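5.3 Failure analysis: release without contact

The sorting policy was trained in simulation on the Skesell task set and scored on 1,983 episodes. Most of the failures fall into the classes already listed in Section 5.1 (missed grasp, wrong bin, timeout). One group did not fit any of them and had been counted as success in our first round of scoring. We treat it separately because it affects how the other numbers should be read, and because the same fault would be a safety problem on hardware.

In these episodes the arm moves to the item, closes the gripper, lifts, travels to a bin, opens the gripper and retracts. The planner log shows every stage as complete. The item, however, has never left its starting position. The arm has carried out a full transfer with nothing between the fingers. We call this an empty transfer.

Our first success check looked at the state machine only. An episode was marked successful if the release stage ended within the position tolerance of the target bin and no collision flag had been raised. Neither condition says anything about the item. The check was inherited from an earlier version of the task in which items were attached to the gripper by a fixed joint as soon as the fingers closed, so that a grasp could not fail. When we moved to contact-based grasping we replaced the joint but left the check as it was.

The problem was noticed by chance on a Wednesday, when two of us were replaying episodes to pick clips for a talk. We then rescored a random sample of 200 episodes by comparing the item pose at the end with the volume of the target bin. Of the episodes in this sample that the old check had passed, 30 were empty transfers. All results in Section 4 were produced with the corrected check. Results in the earlier workshop version of this paper were not, and should not be compared with them.

5.3.1 Cause

Empty transfers had two sources. The first was the grasp height. The Oltadus gripper model computes the fingertip position from the jaw opening, and the tips move slightly along the approach axis as the jaws close. Our controller used the tip position of the closed gripper for all approach heights. For tall items the difference is harmless. For flat items the fingers close above the top face, or touch it and slide off. Nearly all of the empty transfers we replayed involved flat items, either alone or stacked.

Stacks made this worse. The pose estimator returns one height for each detected item, and when two flat items of different size overlap it sometimes returns the height of the lower one with the outline of the upper one. The gripper then opens too narrow for the base and too low for the piece on top, or the other way around, depending on which part of the estimate is wrong. Figure 6 shows the cell with a stack of this kind on the perforated board, with the bins at the other end of it.

The second source was the grasp confirmation signal. Fosta, the middleware we use between the planner and the simulator, reports a grasp as confirmed when the jaw motor stalls before reaching the commanded width. In simulation the jaws could also stall against their own joint limit, which had been set a little wider than the commanded closed width. The signal was therefore true at the end of every full closing motion, with or without an item. The planner had no reason to retry and went on to the transfer stage.

Either fault alone would have been easy to find. A wrong height with a working confirmation signal gives a series of visible retries and then a timeout. A faulty signal with correct heights gives correct transfers. Together they gave a clean log and an item still sitting on the board.
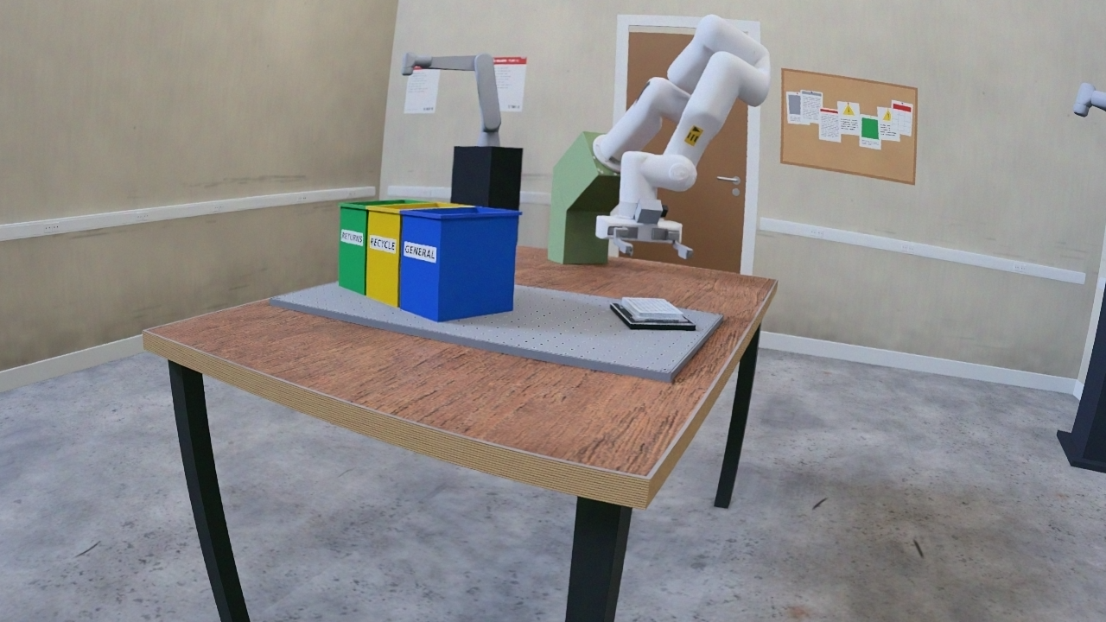
Figure 6. Simulated sorting cell with the bins labeled RETURNS, RECYCLE and GENERAL and a stack of flat items. The gripper is open above the table, behind the stack.

5.3.2 Changes made

We made three changes. The approach height is now computed from the jaw opening at the planned moment of contact. The joint limit was moved inside the commanded closed width, and the confirmation signal is ignored if the measured width is within tolerance of the limit. The success check now requires the item's center to be inside the target bin and at rest when the episode ends.

We also added a check during the transfer stage. After the lift, the arm pauses and the measured jaw width is compared with the expected width of the item. If they do not match, the episode goes back to the approach stage. This costs time on every transfer, including the good ones, and we have not tried to shorten the pause.

The overlap error in the pose estimator has not been fixed. The retry hides some of its effect - a second estimate from a slightly different arm position is often correct - but stacks remain the hardest case in the task set.

5.3.3 Safety on hardware

On a real cell an empty transfer is more than a scoring error. The arm reports that an item has been moved and that its place on the board is free. A later motion may then be planned straight through that place. In simulation we saw the gripper push an item left behind by an earlier empty transfer toward the table edge, at full transfer speed. The Grgić collision monitor did not stop it, as the contact force stayed under the threshold we had chosen for normal grasping.

For hardware trials we therefore keep an item in the planner's collision map until a camera view confirms that its place is clear. The jaw signal is not used for this purpose. Transfer speed is also reduced over any part of the board where the last camera view is older than the last release.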